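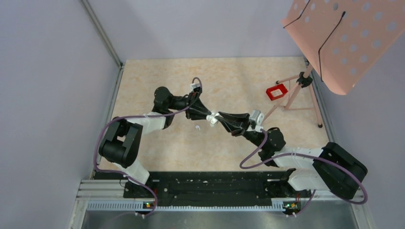

Two-Arm Handover Cell: Project Report
Prepared by Nusrat Kiani and Gøran Brekke
Supervisor: Loredana Fontana
January 21, 2020

1. Purpose

The project set out to build a bench cell in the shared workshop in which one robot arm passes a small part to another. The intended use is light sorting work in which a part must change hands before it is put away.

2. Construction

Both arms are mounted at the front of the bench, behind a long toothed rack. Plain walls on three sides keep the background uniform for the camera-like modules fitted near the grippers. A red basket stands toward the back of the work surface. Cables are led along the outside of each arm, with slack left near the modules so that the wrists can turn freely.

3. Procedure

The left arm moves to the meeting point first and waits. The right arm then approaches from the opposite side at reduced speed. The first gripper may not open until the second has reported contact for 300 milliseconds. Each test session consisted of 20 handovers, and the workshop supervisor, Trygve Rustad, approved the speed limits before testing began.

4. Remaining work

Cable routing requires revision, as the present loops are longer than the design calls for. The group also intends to replace the fixed meeting point with one calculated from the size of the part. Both items are scheduled for completion in March.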